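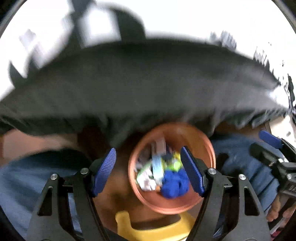 Reading time: 2 min

Odds and ends bucket - how do you sort yours?

Sirell
Every small thing without a home ends up in the orange bucket on the floor. Bits of fabric, strips of this and that, things I can't name any more. I last went through it in September and it's full again. Do you sort by type, or tip it out and bin most of it?

Gamberg
Tip it out on an old sheet. Fabric in one pile, paper and card in another, everything else in a third. Anything still in the third pile after a week goes.

Shirazi
I wouldn't bin it that fast. I threw out a bag of scraps last year and then paid for nearly the same thing. Get a drawer unit with small trays and label them.

Gamberg
Then you have a drawer unit full of scraps. I had one with labels on and stopped opening it.

Grillia
Smaller bucket. A big one gets filled whatever you do. Mine is a plant pot and when it reaches the rim I empty it.

Sirell
I like the bucket though, it's easy to move when I sweep. The blue fabric is staying, it's a good colour and there might be enough for a patch. Not fussed about the rest.

Shirazi
Wash the fabric before you put it away - and keep it out of the bucket or it will be at the bottom again by Christmas.

Grillia
Agree with that bit. Still no to the drawers.

Sirell
Right, going with the sheet and three piles. I'll look at trays if the third pile is bigger than I think.

Last reply 22nd October - 249 views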